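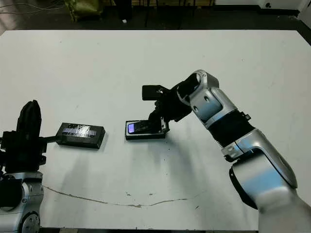
Pre-session check, two-arm cell, tray packing task. Fill in before the first recorded episode and again after any stop longer than 10 minutes.

Checked by: Darmawan Hidayat
Second check: Kirsty Dawber
Task set: Turnix, episodes from 423 on

## A. Table and floor

- [x] **A1. Table surface clear of tools and loose screws.** OK.
- [x] **A2. Surface marks logged.** Long curved line on the near half, unchanged. Do not try to polish it out between sessions. Earlier episodes have it too, and a clean table halfway through the set is a change we would have to label.
- [ ] **A3. Floor cables secured.** Open. Thin cables on the floor past the far edge of the table. Tape down or route behind the stand – Saturnino Aranda to close.
- [ ] **A4. Background matches reference.** Open. The olive-green bag beyond the table is not in the reference view. Remove it or take a new reference.

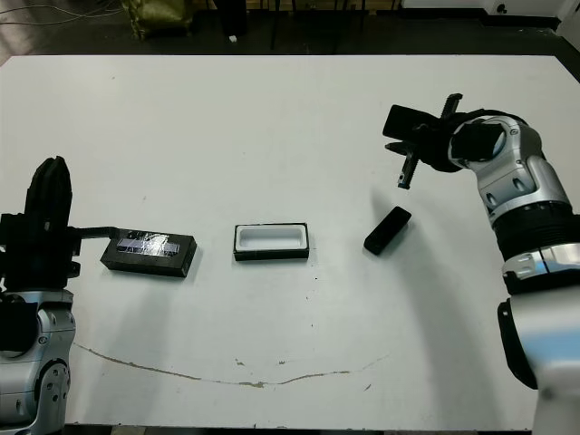
*Photo: Kirsty Dawber / Silto cell log*

## B. Start position

- [x] **B1. Tray empty and right side up, between the two arms.** OK.
- [x] **B2. Block to the right of the tray, at an angle.** OK. Vary the angle from episode to episode. Operators tend to settle on the one that is easiest to grasp, and the policy then learns only that one.
- [x] **B3. Left gripper at the black box.** OK. Light contact only. Stop the episode if the box slides.
- [ ] **B4. Glare on the top of the box.** Comment: bluish-white streaks in the head view. Acceptable for now. Malcolm Parsons asked for a diffuser in September, not fitted yet.

## C. Arms and grippers

- [x] **C1. E-stop tested from both operator seats.** OK, 2 presses each, brakes held.
- [x] **C2. Joint housings, visible fasteners.** No play found by hand with power off.
- [x] **C3. Right gripper closes evenly.** OK after re-zero.
- [ ] **C4. Downward force limit, right arm.** Comment: limit is set in the Proten controller, but the value on the sheet is from the old fingers. Confirm before any episode that presses a part into the tray.

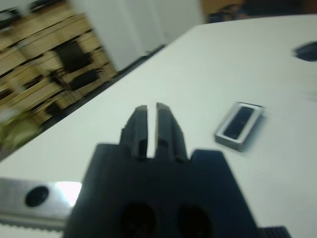
Last changed: September, 4:10 p.m., W. Pearce

## D. Wrist view

- [x] **D1. Both fingertips in view.** OK. Tips must stay visible with the gripper closed and open.
- [x] **D2. Lens clean.** OK.
- [ ] **D3. Blur.** Comment: shelving beyond the table is heavily blurred, fingertips fairly sharp. Pass for the fingertips. Lower the wrist speed if the part itself smears during approach.

## E. Recording

- [x] **E1. Head and wrist streams share one clock.** OK.
- [x] **E2. Free disk space.** 795 GB.
- [x] **E3. Failed attempts kept and tagged.** OK. Tag "miss", "drop" or "abort" – do not delete.
- [ ] **E4. Operator name in the episode header.** Blank in the last batch. Fill in by hand before upload.

Release: recording may start with A4 and B4 open. A3 and C4 must be closed first.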